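Setting up a bin-to-bin cell for soft goods: good practice

These are the steps we follow at Laswood when we set up a small arm to move cloth items from one container to another. They cover table-top cells with light arms and two-finger grippers. They don't replace the risk assessment, which has to be written for your own site and signed before the arm is powered.

Before you start

You will need the arm manual, the site risk assessment, a tape measure, marker tape, two bins of the same model and the items you plan to move. Read the stopping distances in the manual for the speed and load you will use. If the manual gives more than one table, use the worst case.

Step 1. Mark the reach

Move the arm by hand or at its slowest setting to the furthest point it can get to in each direction. Put tape on the floor under those points, then add your stopping margin outside it. Desks, chairs and coat stands must be outside the second line. Walkways too. If a walkway can't be moved, set a software limit on the joint and test it before you rely on it.

Step 2. Fit and test the stops

Fit 2 emergency stops, one at the operator's place and one on the far side of the table. Both must be reachable without leaning over the work surface. Press each one with the arm moving slowly and check that it halts and stays halted after the button is released. Restarting has to be a separate action. Write the result in the cell log.

We use the Florkonex pendant, and its enabling switch needs the same test. Half press runs, full press stops, letting go stops.

Step 3. Set the speeds

Keep three speed settings and give them plain names in the program: teach, trial and run. Stay on trial for the first 18 cycles after any change, including a change of gripper fingers or bin. Someone stays at the stop for all of them.

Step 4. Place the bins

Put both bins flat on the table with their long sides parallel. Leave a gap between them wide enough that the gripper can't wedge if it comes down in the wrong place. Mark the corners on the table so that the bins go back to the same spot after cleaning.

Clear plastic bins let the operator check the level of the load from the side, and people on the other side of the table stay in view. They also bend and reflect light, so don't trust a depth camera reading through a clear wall. Set the rim height by touching off with the gripper instead, and enter it as a fixed value.

Step 5. Load the source bin

Fill one bin and leave the other empty. Dark cloth is the hardest case for most cameras, so test with it early. Press the load down so that it sits under the rim before the first pick. On later picks, lift straight up until the lowest fold is clear of the rim, then move across. Long items need a higher lift, and the program should use the longest item in the batch.

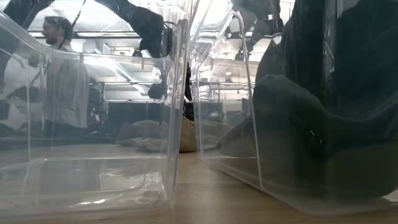 Step 6. Keep people and loose items clear

Lanyards, bag straps, scarves and open cuffs stay away from the arm while it is powered. Tuck them in or take them off before crossing the tape. Spare cloth goes outside the reach once trials are finished.

Never put a hand in a bin to free a snagged item while the arm is live. Stop it, wait for the drive light to go out, then clear the snag.

Step 7. Record and review

Log the date, the program version, the bin model, the three speeds and any stops. Six entries of the same fault means the cell goes back to trial speed until the cause is found. Repeat steps 1 and 2 every May, and any time the table is moved.

Last checked against the Kohlhase arm manual on 28th September.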